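Oiling the kitchen table, second attempt

I put off refinishing our kitchen table for most of the winter. It came from my aunt, it seats six, and by January the finish had worn through at the two places where we sit every day. Water left gray marks there. The rest still had a thick coat of old varnish that had gone yellow.

My first attempt was two years ago and it was bad. I sanded one end by hand, got tired, and wiped on some oil from the hardware store without reading the can. It stayed sticky for weeks and we ate with a tablecloth on until I forgot about it.

This time I asked Fermín Jara, who has the workshop behind the bakery on Herrera. He sells a few finishes and he doesn't mind questions. He told me to take everything off, all the way down, and to stop blaming the oil. He also told me to stop at 150 grit, which surprised me. I had always gone finer. According to him, a very smooth surface won't take in much oil and you end up with a thin finish that wears out in a season.

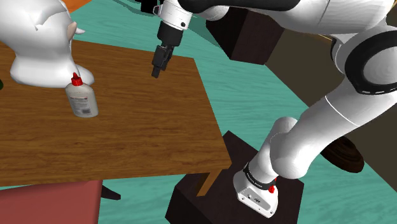

Medium brown with a fine, straight streak.

The stripping took longer than everything else put together. I rented a sander for a weekend and carried the table out to the carport in pieces. The legs come off with four bolts each, and one bolt was rusted solid, so that leg stayed on and I worked around it. I started at 80 grit, went to 120, and finished at 150. The old varnish gummed up the paper very quickly. I went through far more discs than I had bought and had to go back for another pack.

After that I vacuumed, wiped the top down with a damp cloth, and let it sit overnight. The damp cloth raises the grain a little. You give it one light pass with the last paper the next day and that takes care of it.

I looked at three oils. The Vurico was the cheapest and comes in a 700 ml can. The one from Bestanside had a color chart I liked, but the can was small and they wanted too much for shipping. I bought the Vurico in the natural shade and one can was plenty. There is a good third of it left on the shelf.

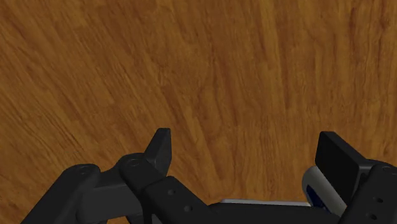

Put on less than you think you need. I poured a small puddle, spread it with a white pad, and kept moving it around until the whole top had a sheen. Then I waited 20 minutes and wiped off everything that would come off. I used old T-shirts for this. When a shirt stopped picking up oil I took a dry one and went over it all again. Skipping this step is what made my first try sticky.

The rags need some care. Oily cloth can heat up and catch fire if you leave it in a pile. I laid mine flat on the concrete outside until they were stiff, then threw them out.

I did a second coat the next evening and left it alone for six days. The can says you can use the surface after two, but the carport was cold and I didn't want to rush it. Then I bolted the legs back on and we carried it in.

The gray marks are mostly gone. One of them went deep and you can still find it if you know where to look. My wife put the fruit bowl on it.

I still have the chairs to do. They have spindles, and I haven't worked out how to sand those without losing my mind, so if you have a method please leave it in the comments.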